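Waveleck Says It Can Wait. Can Its Suppliers?

The carmaker's finance chief met us on 28th October to talk up the Cárdenas stake sale. "We have 800 orders," she said – none of them shown to us.

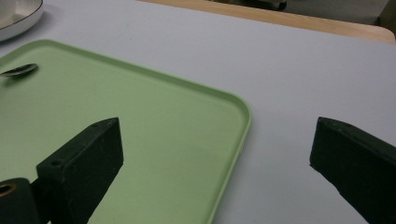 The Kalulent bid

"Talks are friendly," she said. They were friendly in July, too.
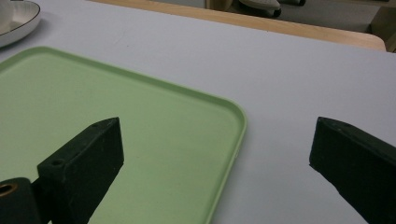

Asked who covers the 300 unpaid invoices, she said, "That's being handled."
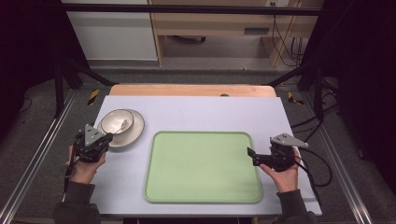

A bowl on a plate, with a green tray

Clidolbridge keeps its line, she insists.

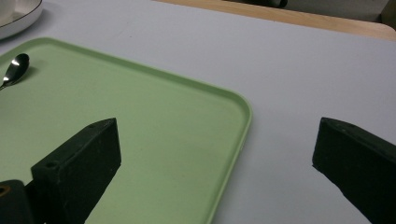
Spoon on a green tray

"For 10 years," she added. It isn't in writing.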